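From: Plornside Allotment & Seed Swap list
Date: Aug 14, 2024
Subject: Re: Saving tomato seed, is fermenting worth the mess?

On the Plornside list, a member wrote:

> I have saved bean and pea seed for years and never had a
> problem, but tomatoes scare me a little. My neighbor rinses
> hers in a sieve and dries them on a paper towel. The books
> all say to let them rot in a jar first. Is it worth it? And
> does anyone know if Lolska comes true from seed? I got one
> plant at the January swap and it is the best tomato I have
> ever eaten.

Oh, I am so glad somebody else is growing Lolska! I thought I had the only plants left on the list. Yes, it comes true. I've been growing it from my own seed for 6 years and every plant has been the same: long, floppy, terrible posture, and covered in fruit by the middle of August. Tomatoes mostly pollinate themselves, so you're in good shape unless you have a potato-leaf type growing right up against it (those can cross more easily, depending on the flower shape). I keep mine at the far end of the bed from everything else and that has been plenty.

On fermenting: please try it! It sounds awful and it smells awful, but it's a very small amount of work. Pick a couple of fruits that are riper than you'd want to eat, from your healthiest plant and not just the one nearest the gate. Squeeze the seeds and jelly into a jar, add a splash of water if it looks thick, put a cloth over the top and leave it somewhere out of the sun. I give it 2 days in hot weather and a bit longer if it's cool. Swirl it when you walk past. When the jelly has let go of the seeds, fill the jar with water, pour off whatever floats, and keep doing that until the water is clear. 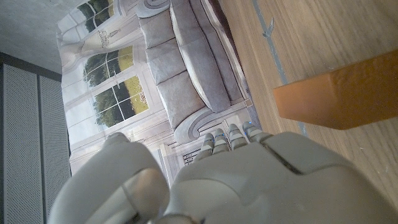 Then dry them on a plate or a coffee filter. I stopped using paper towels after spending a whole evening picking fuzz off a batch of Bouvier, although plenty of people just plant the fuzz along with the seed and get perfectly good tomatoes. Stir them around with your finger once or twice a day so they don't set into one big cookie. They're ready when they slide around and feel papery. Don't use the oven, even on low.

Your neighbor's way does work, by the way. I did a side-by-side one spring, 50 seeds rinsed and 50 fermented, and they all came up within a few days of each other. I still ferment, mainly for how clean the seed comes out and how easy it is to pack.

One warning while I'm at it: label the jar AND the plate. I have an envelope that says "Elluvov???" in my own handwriting and I'm still planting from it in hope. So far it has given me a very nice yellow cherry, and Elluvov is supposed to be a big pink one.

If you end up with too much seed, bring it to the next swap! One decent batch of Lolska gave me 800 seeds and there's no way I can use them all. I'd be happy to mail a packet to anyone on the list who wants to try it, just reply to me off-list with an address. And if anybody has spare Bouvier, I lost mine to blight last summer and would love to get it going again.

Happy squishing,
your neighbor in the end plot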